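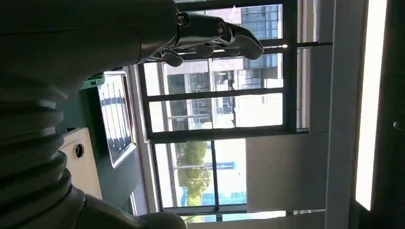 Black hand, window behind

Ticket: Flevmont beta – save wont load after patch
Opened by I-seul Do, July 30, 2022

Campaign save dies at 100%, back to desktop. No error box. New games fine. Turn 200, Jang faction, big fleet.

Tried: verify files, mods off, reinstall. Same.

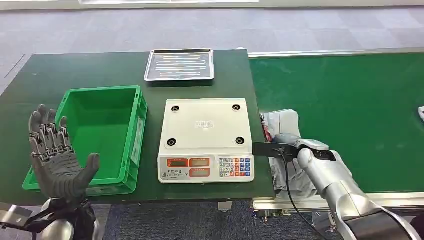

Green crate, tray and scale

Update – autosave from 13 turns back loads ok. Crashes again once I open the Sturow system map. Log sent to Posier support.

Reply from support: delete the shader cache, keep fleets under 6 per system for now.

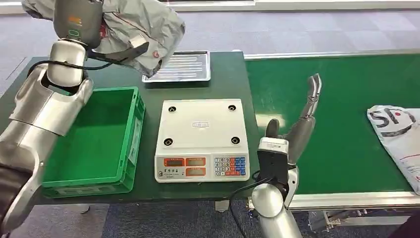 Mailer bag held over the table

Cache deleted, no change. Merged fleets down to five – map opens. Old save still dead tho. Leaving ticket open, pls dont close untill the next build.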